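Section 5. Teaching a sorting task by remote control

Read this before the first recording with the Jevus teaching kit. The operator drives the arm and hand, and the software stores each run as one demonstration.

5.1 Preparing the area

1. Mark a work zone on the floor with tape.
2. Keep people and loose cables out of the arm's path.
3. Hold the enable switch and move each joint slowly to both ends of its travel.
4. Check the wrist view on the laptop.
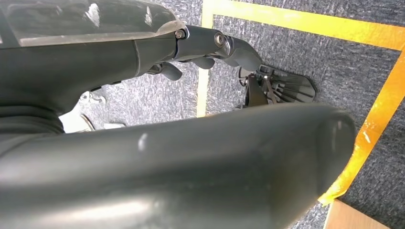
Virgil Filip asks whether the joint check can be skipped when the arm has only been off for lunch. Run it after every power-down, short or long.

5.2 Introducing the organizer

5. Set the hand to low grip force – code 846 in the Besdale menu.
6. Have a helper hold the organizer while you close the fingers under its edge.
7. Let the helper release only on your call.
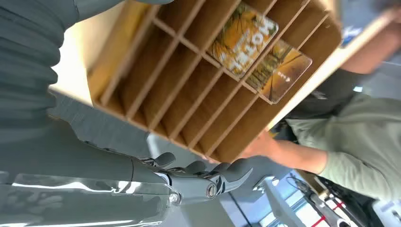
CAUTION: Keep your own fingers clear of the robot's knuckle joints. If the arm jerks, let go of the enable switch.

5.3 Recording

8. Sit across the table from the arm, with the laptop within reach.
9. Put the compartment tray where the hand can reach every slot.
10. Press Record, then guide the hand over the tray. 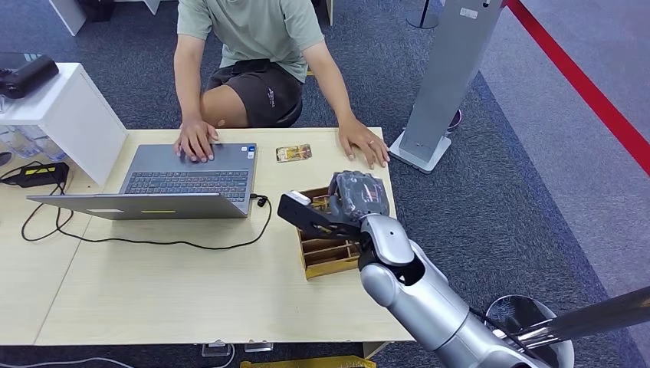

11. Press Stop when the hand is back at its start position. Discard any run in which you had to correct the item by hand.

NOTE: Record at least 5 good runs before training.

5.4 Changing the set-up

12. Swap the tray or the items, and save under a new task name.
13. Repeat steps 8 to 11.

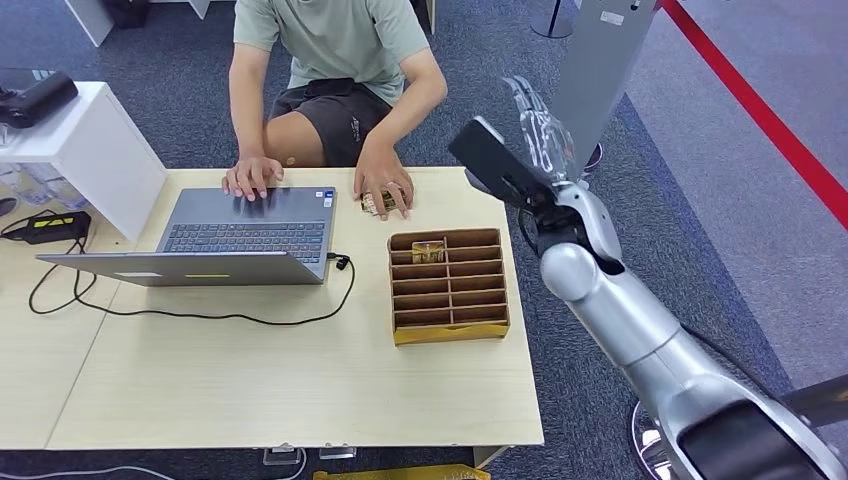

Do the old runs still count after a swap? asks Stela Roman. They do, as long as they stay under their own task name. Use Merge to train on both sets together.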